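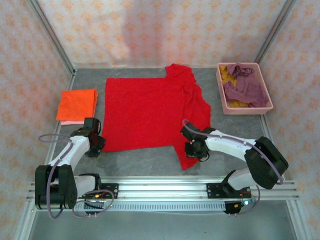 **Is a shallow laundry basket large enough for a normal household?**

For two people it holds one load from the machine, if you don't press the clothes down. For a bigger family you will need two baskets, or one deep one.

I was asking this myself in July, when my old basket broke at the handle on the stairs. I have now used the Fedell shallow basket in light pink since then, and I think I know its good and bad sides well enough to write them down. My English is from school and from many years of work in Wales, so please excuse a strange sentence if you find one.

## What I wanted

My old basket was tall and round. I liked it for carrying, but I didn't like it for folding. When you fold from a tall basket, you pull one sleeve and the whole thing comes up like a rope. The small pieces always stay at the bottom, and there they remain until the next wash. I have found socks there which I had already replaced.

So I made a short list. The new basket should be shallow, so that I can see what is in it. It should have holes in the sides. It should stand on the same surface where I fold, in the corner, and leave enough place in front for a T-shirt laid out flat. And it should be plastic, as I had a wicker one before and it caught the threads of everything knitted.

I looked at three. The Dolum was cheaper but its plastic was thin, and the floor of it went down in the middle when I put my hand there. The Juntunen was very nice, with a soft grip, but too long for my corner. The Fedell was between them in price and it fitted.

## First impression

It arrived with one paper label glued on the bottom. The label didn't want to come off. I needed warm water, washing-up liquid and a good part of an evening, and there is still a grey mark if you turn the basket over. For a thing that will touch clean clothes, I would prefer a label on a string.

The colour is a light pink, quite pale, a little bit like the sweets that my grandmother kept in a tin. In the shop pictures it looked stronger. I don't mind, as it goes with pink wallpaper, but if you are hoping for a bright pink you may be disappointed. Merle Tautahi, my neighbour, has the same one in white and she says hers got yellowish near the window. Mine has kept its colour until now, but I keep it away from the sun.

The edges are smooth. I went around all of the openings with an old pair of tights on my hand, and they caught only in one place, near a corner, where there was a small line of extra plastic from the mould. I took it away with a nail file. After this I had no problem.

## Folding from it

This is the part where the basket is really good, and I would buy it again only for this.

I fold on a grey surface, with the basket in the far corner on the right. The finished things go to the left. In between I have my free area, and one T-shirt at a time comes there. With the tall basket I was always bending down to the floor and coming up again, and after a big wash I felt it in my back. Now everything is at the same height. I take, I spread, I fold, I put to the left.

Because the basket is shallow, I can choose the order. I like to do the flat and square things first, the cloths and the towels, and to make the pile from them. They give a firm bottom for the pile, and the softer clothes stay better on top. T-shirts come after. With a deep basket you take what comes, and then you have a shirt under a bath towel and the shirt has to be folded again.

For T-shirts I will say how I do it, as I was asked in the comments under my last review. I lay the shirt with the front side down and the collar away from me. I pull the hem a little to both sides, so that the big wrinkles go out. Then one side goes to the middle with the sleeve turned back, then the other side the same, and then I fold from the hem upwards two times. Red cotton shirts are the worst in our house – every crease is visible on them – so I smooth them with the flat hand before the first fold and not after.

If the shirt lies at an angle, turn it straight before you start. I was lazy with this for years and I was wondering why my squares were not squares.

## Does it keep the clothes airy?

The ventilated sides do help, but please don't expect too much. I made a small test in September. I put in two cotton cloths that were nearly dry and left them overnight, one on top and one under a heap. The top one was dry in the morning. The one under was the same as before and it smelled a little closed. So the holes are good for the last bit of damp at the sides, and they can't do the work of a clothes horse.

There is also the other side of the holes: small things go through. Baby socks I can't judge, but the thin straps of a vest like to hang outside, and then they catch on the door handle when you walk past. I now put such things in the middle.

## Carrying

Here I am less happy. A shallow basket is wide, and you have to hold it in front of you with both hands. On the stairs you don't see your feet very well. With the tall one I could hold it on my hip and have one hand for the rail. My brother-in-law Emlyn Prothero is tall and has long arms, and he finds it no problem. I am not tall and I go down slowly.

If it is filled higher than its edge, the top things slide when you tilt it. Smooth fabrics are the first to go. A purple blouse of mine has fallen on the stairs three times and had to be washed again once. I have learned to put a heavier cotton thing over the top, or to go two times.

The handles are only openings in the rim. They are comfortable with a light load. With wet towels they press into the fingers, and I wouldn't take this basket to the garden with a full wet wash. For that I still use a bucket.

## Strength and cleaning

On the product page Fedell writes that the basket was tested with 2,000 lifts. I can't say if this is true. I have surely lifted it more than 100 times and the rim shows nothing, no white lines in the plastic and no crack. The floor has some scratches from the tiles, but you see them only from below.

For cleaning I put it in the shower and rinse it. Fluff collects at the inside corners, where the sides meet the floor. An old toothbrush gets it out. It dries quickly if you stand it on its side, and slowly if you leave it flat, as a little water remains in the groove around the bottom. I didn't notice this groove at first and I put clean pillowcases in. Please look there before you fill it.

It doesn't fold together and it doesn't stack well when there is something in it. Empty baskets go one in the other, but they go in very tightly, and I had to ask for help to separate them when Merle lent me hers.

## Compared with the others

I borrowed the Trorari folding basket from a colleague, Tegwen Parry, for 4 weeks to have a comparison. It is the one with rubber walls that you push flat after use. For a small flat it is clever. It takes almost no room behind the washing machine. But its walls are closed, so there is no air, and when it is half full one wall likes to give way to the inside. For folding clothes it was not so good as the Fedell. For storing it was much better. Tegwen has a very narrow bathroom and she is right to keep hers.

The Dolum I wouldn't recommend for heavier laundry. For toys it would be fine, I think. The Juntunen would perhaps be my first choice if I had a longer table, only for the handles.

## Who should buy it

You will be glad with this basket if you fold on a table or on some other raised surface and you want to see all your clothes without digging. You will be less glad if you have many stairs, or if you carry wet washing over a distance.

Good:

- you see everything in it and can choose what to fold first
- smooth plastic, easy to rinse
- stands steady in a corner
- the price is fair for the strength

Not so good:

- handles hurt with a heavy load
- slippery clothes slide off the top
- the label on the bottom
- water stays in the groove after washing

I give it 4 stars from five. One star I take away for the handles. The label I have nearly forgiven.

In the shop there was also a deeper version with a lid, and if I get that one for the dirty clothes, I will add some lines about it under this review. Somebody asked me if the lids from the deep version fit on the shallow one. I wrote to the shop and have no answer yet.

Janka Hrubý, 15 November 2020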